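Robot Burger Club at Costigan: Questions Parents and Skeptics Ask

I teach two sections of physics and I was against this club for most of a year. Then I got put in charge of the page. These are the questions I had, plus the ones that keep arriving by email, and I've tried not to oversell anything.

What do the students work on?

One task, over and over: getting a robot arm to put a burger together on a tray. Bun, lettuce, tomato, meat, bun. It sounds like a gimmick and I thought it was one. I still think the food is partly there to draw a crowd at open house. The code underneath is the same kind you would write to stack blocks, with the added misery that lettuce doesn't hold its shape.
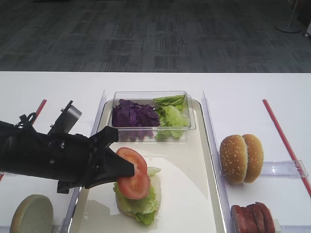 Is the robot thinking for itself?

No, and please don't let anyone at the club fair tell you it is. Students collect runs, train a small program on them, and then find out how badly it copes when a bun has been set down a little differently. So far the season log has 324 runs in it. I have asked twice for a clear definition of a good run and got two definitions.

Why burgers and not something useful?

The Bromdale meet sets the task. Teams are scored on order and on placement, and a slice hanging off the side loses points. I'd have picked sorting recycling. The students voted against me.

Why all the clear plastic on the table?

The dividers and holders keep the ingredients in known places, with the buns and the meat stood on edge to the side of the tray. Critics call this cheating, and I was one of them. A kitchen doesn't hand you a bun at a perfect angle. But the rules allow fixtures, and I'd sooner see a team build a decent holder than spend the spring blaming the gripper.

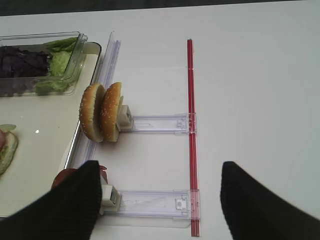 Dong-geon Maeng wrote in to disagree: the fixtures are where most of the engineering happens, and a student who has redesigned a bun holder six times has learned more than one who downloaded somebody's vision code. I'll give him half of that. The holders teach patience and measuring. They don't teach a student what to do when the bun isn't in the holder, and that question comes up at every meet.

Does my kid need to know how to code?

Not to join. To stay interested past February, probably yes. We lose people once the work turns from building to reading error logs, and I'd rather say so here than have you find out after paying.

What does it cost?

Dues are $80 for the year. The club's budget is $2,354, most of it for parts and the entry fee. Groceries come out of dues. Ask to see the spreadsheet if you like. I did.

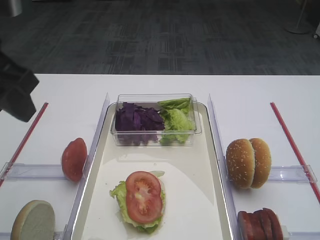
Lettuce and tomato on the tray, Stondholm table layout.

What is the Stondholm layout?

It's the name for our table plan: tray in the middle, side compartments left and right, greens in a clear container toward the back of the tray. Jusine is the other plan. It puts everything on one side, and half the club still prefers it. I haven't seen numbers that settle the argument, and both camps have stopped showing me theirs.

Does anyone eat the burgers?

No. Food used in practice goes in the compost bin. Don't send a hungry child on a Tuesday and expect us to feed them.

How many students get hands-on time?

Less time than the flyer suggests. There are 53 names on the sign-up sheet and one arm per table. Expect a lot of watching, note-taking and arguing over whose turn it is. Students who show up every week get more turns -- that's the only system we have. 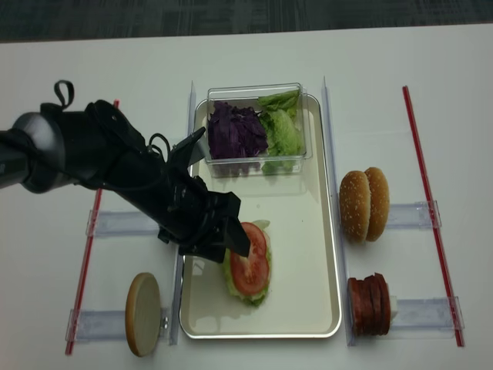
Gripper over the tomato, club practice.

Will this help with college applications?

I don't know. Anyone who gives you a firm answer is guessing. A student who can explain why a run failed will have something to talk about in an interview, and one who only held the clipboard won't.

Can I come and watch?

Yes, after 3:30. Sign in at the Costigan front office first, stay behind the tape, and don't touch the table. If something gets dropped, leave it for the students to deal with.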